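October 25, 2025

Preton reported last night after the close and I stayed up to read it, like a man waiting for a biopsy result on somebody else's dog. I own 67 shares. At this size the company could double or disappear and my life would change by one used lawn mower. Still, I had the release open before my tea had steeped.

The number was fine. It was a penny better than the analysts wanted, and the stock went down. I have been doing this for 18 years and should have a theory by now about why a penny better makes a stock go down. The one I used this morning, while shaving, was that everyone had secretly wanted two pennies. By lunch I had dropped it in favor of the theory that somebody large needed to sell and had picked a day when people were looking.

Şükran called a little after nine to ask whether I had seen it. She knows I have seen it. She bought Preton in the spring on my say-so and she brings this up gently, the way you'd mention to a host that the chair has a broken leg. I told her the margin looked healthy. She asked which margin. I said gross, and then had to go and check, and it was gross, so I was pleased with myself for longer than the fact deserved.

She has decided to sell half. I said that sounded sensible. What I felt was closer to being told a friend is moving to a smaller town for the schools. She put in a limit order four percent above where it's trading, so in practice she has decided to sell half the next time she is happy, and I know how that works out because I have several orders like it. One of them is old enough to have been through a change of broker.

The rest of the morning went to the call transcript. Analysts congratulate management on a great quarter before asking what went wrong with it. One fellow congratulated them twice, once on the way in and once on the way out, and in between asked if they could "help us think about" the fourth quarter. The finance chief would not help him think about it. He said they were comfortable with the range. I have been comfortable with ranges myself and it has cost me a good deal.

After that, the price targets. Three went down, one went up and one was "reiterated," a word I never meet anywhere else. The one that went up came from the same house that told us to get out in the summer. They have also moved from "underperform" to "neutral," which I take as an apology, though it isn't worded like one.

Lunch was soup. I read the Prekik deck while I ate it and got some on the keyboard.
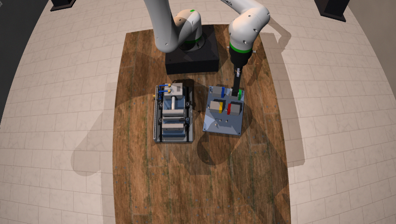

Things I wrote down about Prekik

I don't own it. Ikhsan Teoh does, and he has been at me since August to "just look at the deck," so I looked at the deck. It is long. They lose money in a steady and well-organized way, and they have a chart in which the loss is shown as a shrinking share of sales, so if you hold the page at arm's length it could be a success.

My notes, copied from the back of the water bill:

Sales up nicely. Costs up more nicely.

"Adjusted" appears so often I stopped seeing it. They adjust for stock pay, for moving offices, and for something called transition items. I would like to adjust for transition items. I would put the boiler in there.

Share count keeps creeping up. Ikhsan says that's normal for a company at this stage. He said the same about Mandagi, and the stage Mandagi turned out to be at was the last one.

Estimates for next year run from a small profit to a large loss. The average of these is printed to the penny and called the consensus, as if they'd all met up and shaken hands on it.

I wrote back to Ikhsan that it was interesting. He answered inside a minute, asking if that meant I was in. I said it meant it was interesting. He has put in over $2,000 and would like company, and I do understand that. Nobody enjoys a theater with one person in it. I may put in $500 after they report in November, if the price behaves, though I notice I've said nothing about what behaving would be. Should write that down before the date and not after. (Wrote it down: anything under where Ikhsan bought. He won't like that.)

Went for a walk at four to stop looking at the screen. Looked at the phone at the corner by the pharmacy. Preton had got back a third of what it lost, on no news that I could find, and I walked home faster than I'd gone out.

Dividend from Zivutness landed while I was away. It was enough for the soup and the bread but not the butter. I've put it toward more Zivutness, as I always do, and I now own a fraction of a share with so many digits after the point that the statement has to wrap it onto a second line.

Şükran texted at bedtime to say she'd moved her limit down by one percent. I told her good. Then I went and looked at mine, and left it where it was.

Recent entries
The spreadsheet and I are not speaking
What I paid for Mandagi, in full
Ikhsan has a new one
Reading the proxy so you don't have to
A short list of things I sold too early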